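# The box that stays on the table

Most small packaging is opened, emptied and in the recycling by Friday. A folding carton costs very little to make, and the people who buy what's inside tend to give it no thought at all. The makers think about it a great deal.

At Mayrhofer, a carton printer with 40 staff, the sample shelves run the length of a corridor. Many of the boxes on them are red. Red has been a favourite for tea, chocolate, playing cards and tobacco for well over 100 years, and the firm's own swatch book lists 117 versions of it. The deeper shades cost more, as they usually need a second pass through the press to stop the board showing through at the folds.

Folds are where a cheap carton gives itself away. Run a thumbnail down the long edge and poor ink will crack, leaving a pale line. Better makers score the board first and fold along the grain. Biltmont, which sells loose tea, sends back any delivery where the spine has gone white.

Then there is the question of how a box stands. A tall, narrow carton looks smart on a shelf and falls over at home. Wirkitz, a stationery shop that sells its cards and notelets in slim cartons, asks for a base that closes flat, with no tab pushing out underneath. The test is simple. Stand six of them on a smooth table, knock the table, and see which ones go over.

Shape matters in another way too. A carton with the proportions of a book gets treated like one. People stand it upright, turn the narrow side outwards and put it between other things. Designers have taken to printing that side properly, often with a line of gold or yellow running from top to bottom. 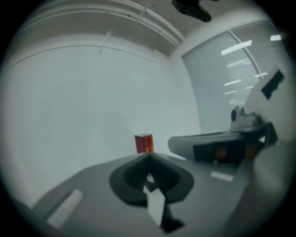 *A small red box upright on a grey tabletop, with faint gold or yellow markings along its spine.*

Gold foil is the usual way to get a shine, but it rubs off on corners. Asard, which makes gift cartons, has gone over to a flat yellow ink for its everyday range and keeps foil for the winter orders. The yellow is duller on the day it is bought. After a few months in a kitchen drawer it is the better looking of the two.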